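Re: [Grodham-walkers] Winter boots and the towpath

On Nov 27, 2022, the list moderator for Grodham wrote:

> Is anyone still walking the Ollel towpath now that it's turned muddy?
> I slid twice between the lock and the Flunlow bridge and I'm thinking
> of giving up until April. Also, are the heavier boots worth it? Mine
> are the light summer kind.

Yes, still walking it, most mornings! The stretch by the lock is the worst of it. I go up through the field gate there and come back down to the water just past the bridge, which adds a few minutes but saves my knees (and my pants).

On boots – I held out for years with light ones and I won't go back. I got a pair of Aminis last fall and the grip is so much better, although they did rub my heels raw for the first couple of weeks. Buy them half a size up if you wear thick socks. And knock the mud off before it dries, or you'll be picking at it with a stick like I do.

Please don't give up until April! The herons are easy to spot with the leaves down, and you get the whole path to yourself before nine. 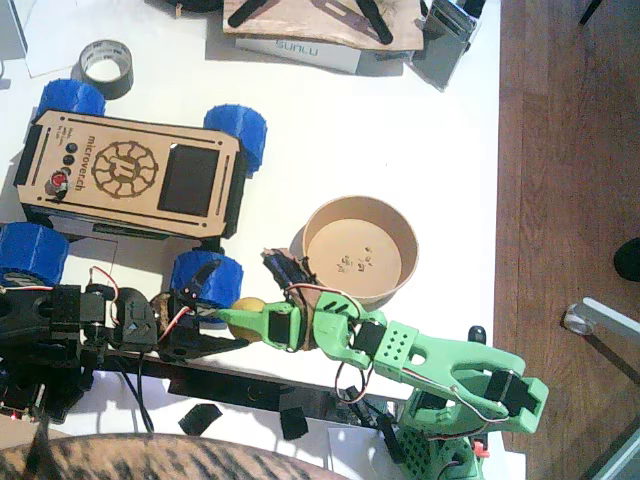

Tread is the main thing to look at when you're in the store, more than the ankle height or the lining. You want ribs that are thick and have real space between them, so the mud can drop out. My old pair had a fine zigzag pattern that filled up in ten steps, and after that I might as well have been in slippers.

Does anybody know if the Flunlow end floods as early as it did last winter? I'd like to take my sister along there over the holidays, and she only owns sneakers.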